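Writing and Selling Genre Fiction, evening course
Monday, October 22, 2018
Tutor: Tumelo Potgieter

# Session 7: Pricing and promoting an ebook

Bring your blurb from last time and a rough idea of your price. We start with prices and go on to group promotions after the break. 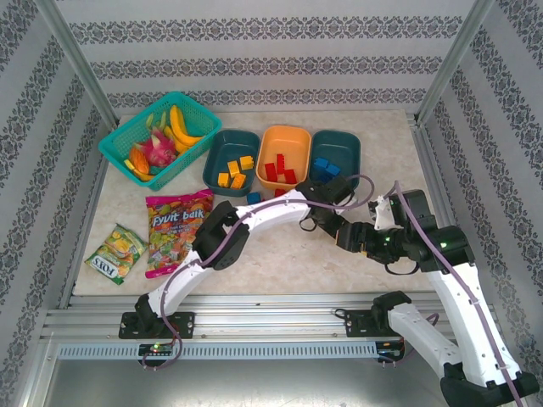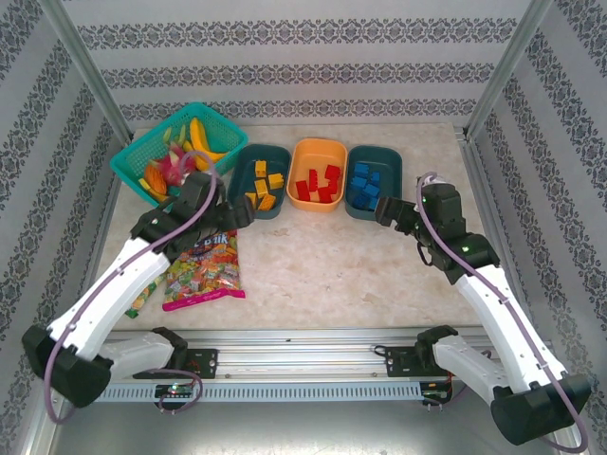
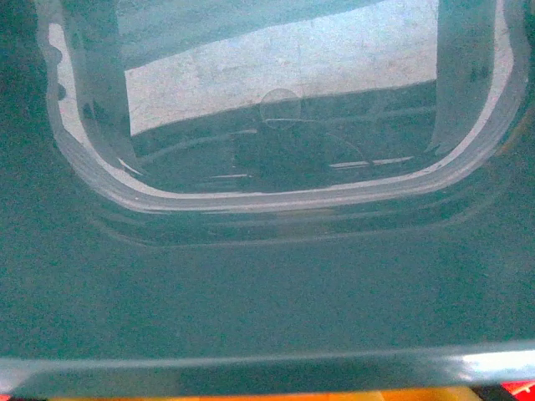 ## 1. What a low price does

A low price gets a book in front of readers who don't know you. It doesn't make them read it. Many people who buy cheap ebooks have a long list waiting, so reviews can take months to appear.

Decide what the sale is for before you set the price:

- If it is the first book in a series, you can sell it at a loss and look for the money in book two.
- If it stands alone, the sale itself has to pay, or has to bring people to your mailing list.
- If it is a novella, check the length is stated clearly on the page. Readers who expected a novel will say so in reviews.

## 2. Case: the Haltport books

*Haltport* is a four-book fantasy series set in a harbour town. The author cut book one for a week in July and left the other three at full price. She sold 108 copies of book one that week. By the end of the following month 40 readers had gone on to book two.

Points to discuss:

- She had no link to book two at the back of book one until the third day of the sale. How much might that have cost her?
- The cover was changed the week before. We can't separate the effect of the cover from the effect of the price. Change one thing at a time if you can.

## 3. Group promotions

In a group promotion, several authors put their books on one page and each tells their own readers about it. The Polville page, which we looked at in session 5, takes up to 30 titles and sorts them by genre.

Check before you join:

1. Genre. A cosy mystery on a page of horror novels will sell very little.
2. What you are expected to send out, and when.
3. Whether the price must be the same in every shop. Shops don't all change prices on the same day, so allow 2 days.
4. Who keeps the email addresses, if any are collected.

Bielecka's chapter on newsletters (in the reading pack) covers point 4. The part on swaps is worth reading as well, though some of the sites she lists have closed.

## 4. For next time

Write a newsletter item for your own book, no more than seven sentences, with the price and the genre in the first two. Those without a finished book can use *Undberg*, the sample novel in the pack.

Send it to me by the evening before class. Late ones will be read but not discussed in the session.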